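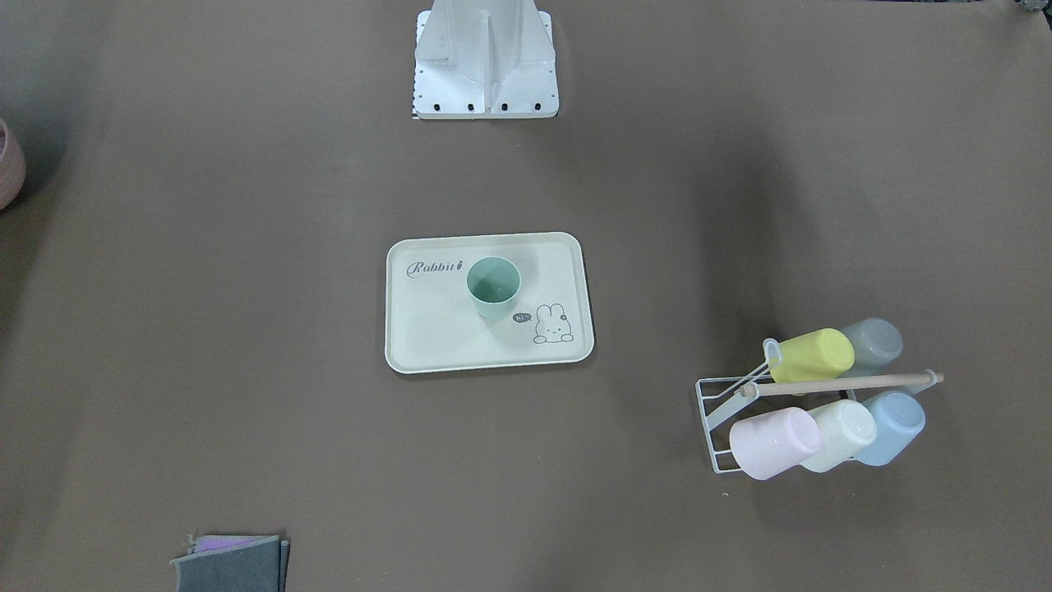

**For immediate release: Kemach opens its reading log to every primary school in Neltport**

Hi, it's Karthikeyan Pisharody here. I run Kemach, and I've been told a press release should be written as though somebody else wrote it, so I had a go at that and it sounded like a letter from the bank. You're getting it from me instead!

The news is that from Monday the Kemach reading log is free for every primary school in Neltport, for every year level, with no limit on the number of kids. Up to now we've had 278 students using it across 2 schools, and I've spent most of the past year sitting on very small chairs watching them do it.

If you haven't come across us, Kemach is a home reading log that runs in a web browser. A child picks the book they're reading, types or records a sentence on it, and the teacher sees it the next morning. Parents can add a note if they feel like it (plenty don't, and the log works fine without). It replaces the paper diary that lives at the bottom of the schoolbag under a banana.

I taught Year 3 before I started this, and I must have signed thousands of those diaries. I'd look at "pages 12 to 20, good" in the same blue pen for a whole week and have no idea whether the kid liked the book, hated it, or had got stuck on page 13. So the first thing I built was a little box that asks what happened in the story. 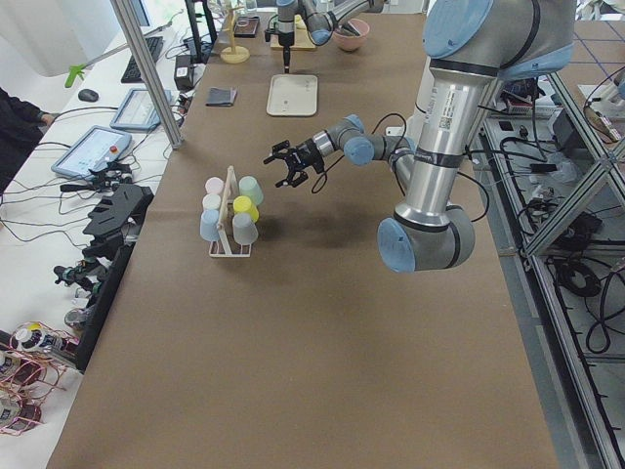 The recording button came later, and it's the bit I'm proudest of. Lots of children can tell you heaps about a book long before they can write it down, and a few of our keenest users hardly type at all. They press the button, they talk, they wander off on a tangent about their cousin's dog, and somewhere in there is a lovely bit of thinking about a character. Teachers can play it back at normal speed or a bit faster. I'd recommend a bit faster.

There are some new things in this version too:

- **Class shelves.** Teachers can set up a shelf of up to 200 titles and colour code it however they like.
- **Home languages.** Kids can log books in any language, and record in it as well. We had loads of requests for this one.
- **Quiet weeks.** A family can pause the log for up to 5 school days and no reminders go out. Life happens.
- **Printing.** Yes, you can print it. I held out for ages and I was wrong.

What you won't find is a leaderboard. We tried one early on and I took it down before the end of term. The fast readers raced through the thinnest books they could find and the slower ones stopped logging altogether, and I didn't enjoy explaining that at parent night.

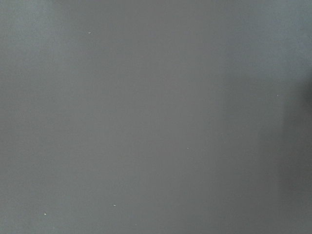 On the money side, the free access is covered by Frerichs, the bookshop on the main street, which is paying our hosting bill for Neltport schools. They don't get any student information and there's no advertising in the log, which was my one condition and theirs as well. Schools outside town can still sign up at the usual price, and I'm happy to have a chat if that's a stretch for your budget.

Student entries can only be seen by the child, their family and their teacher. A school can ask us to delete a class at the end of the year and we'll do it. Recordings are deleted at the same time as the written entries. The full privacy notes are in the welcome pack, in everyday words, and I wrote those too, so tell me if they're confusing.

I also asked the teachers at Rikden Primary, one of our first schools, for something I could quote, and said it didn't have to be nice. 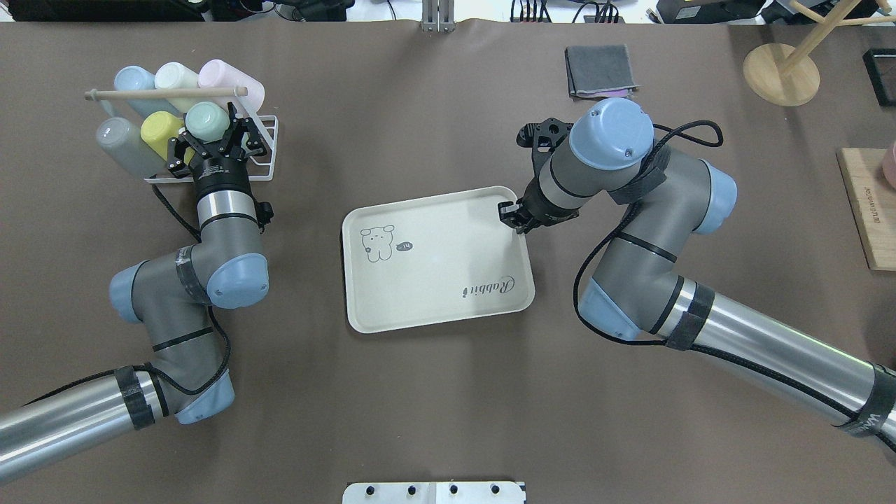 Meredith wrote back that she'd put off trying the log for a whole term, expecting one more password to look after, and now checks it over her first cuppa. "I do wish the shelves sorted by author," she added, "and I've told Karthikeyan that more than once."

She has, and it's coming in May.

Schools can sign up through the Kemach website with a staff email address. I'll be running a short intro session after school on Monday at 3.45 in the Rikden Primary library, and anyone teaching in Neltport is welcome, including relief teachers and aides. Bring a laptop if you've got one handy. There'll be biscuits.

**Media contact:** Karthikeyan Pisharody, Kemach, Neltport. I'm best reached by email before school drop-off or after 4 pm.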